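Notebook, pantry and packing bench, January

Started 9:15. Raluca had the key so I waited in the hall for a bit and wrote up the list from last time.

Job for today is the hamper trial for Ernora. They want a small basket of everyday grocery items that can sit on a counter in the guest units, get picked over, and be topped up by whoever does the room. We have been asked for a basket, a packing order and a short sheet the cleaners can follow. No ribbon, no cellophane, no tissue paper shred. Tamara Văduva has the final say on what goes in.

Baskets. We had been using the shallow Dreterel tray but it slides on a smooth counter and the noodles stick out over the side. Put it back on the shelf, marked with blue tape. The Clelterlow one is deeper and looks better but costs too much per unit for 300 units. Raluca would still like to show it to Ernora as the dearer option. I have left one aside for her with the quote folded inside.

Sachets. Any single-serve drink should be easy to find without digging. Tried them standing along the long side first. They fall over as soon as the next thing goes in and then they end up underneath. Flat is better. Flat and last is better again, but then the cleaner has to lift them out to restock anything below. Have written "flat, right-hand end" on the sheet for now.

Dry pasta. Does not belong in this size of basket in my opinion. Long packets have to go in on the diagonal and they take over. Raluca says people staying a week will want pasta and she is probably right, so it may have to stand beside the basket on the counter. To ask Tamara.

Tissues. Pocket packs. These hold each other up if they are stacked close together and they fall over if you take one from the middle. I would keep them out of the basket altogether and next to it.

Bags within bags. Snack bags that have been opened and used to hold other small things are no good to us. Anything loose goes in a zip bag from the drawer, or it goes back to stock. I found 4 of these on the shelf and sorted them.

Timing, for what it is worth: 7 minutes to pack one basket from a tidy bench, 11 from an untidy one. Only did each once. Most of the difference was looking for things. Would like Raluca to do the same so we know it is not just me.

10:40. Cleared the top shelf and wiped it down with the vinegar spray. The Ardeleanu carton had split at the bottom, so I moved what was in it to a plastic tub and flattened the cardboard for recycling. Label on the tub is in pencil until we find the marker.

Tea, then back to the bench.
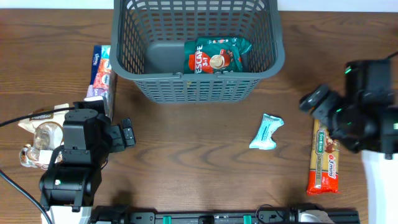

Crumbs are going to be a problem with any basket that has slots in the sides. They drop through onto the counter if the basket is shaken, and the ones that don't drop collect in the corners and along the edges where a cloth won't reach. The dark gray plastic one has a few just inside its front wall, and they show up on the smooth floor even with only the coffee pack in there. A tray liner would fix it. Plain kitchen paper cut to size is fine for the trial, but for Ernora we should price something washable. The slots themselves I don't mind, as a cleaner can see from the side if the basket needs filling.

Wrappers. Add a line to the sheet: empty wrappers off the counter before restocking. The small light-blue one goes in the bin before I do anything else on the bench.

Raluca looked over the sheet at noon and wants it shorter. She crossed out my note about which way the labels should face. I would like to keep it, so I have moved it to the back.

To do:
Ask Tamara about the pasta and whether coffee is one pack per unit or two.
Price washable liners, two sizes.
Measure the inside of the gray basket (tape is in the office).
Second timing run, Raluca packing.
Find the marker and redo the tub label.
Return the spare Dreterel trays, the receipt is in the blue folder.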